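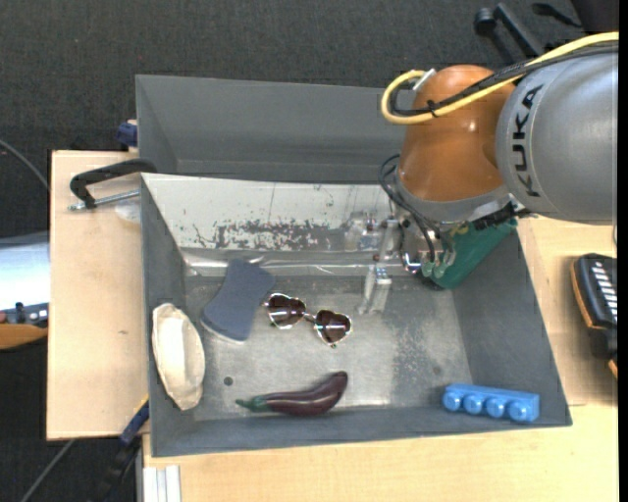 Re: [workshop-arm] Bin keeps moving

Poul Kvaran wrote:
> Is one clamp enough for the bin? Mine moves when
> the finger touches the wall.

Hello Poul,

For me one was not enough. I have clamps on the left side, on the board, and I tighten them again after 12 picks. Please lower the speed also, I use 15 percent near the walls. The eggplant in the front is still difficult for me, the sunglasses I did not try yet.

Regards,
Čestmír Slanina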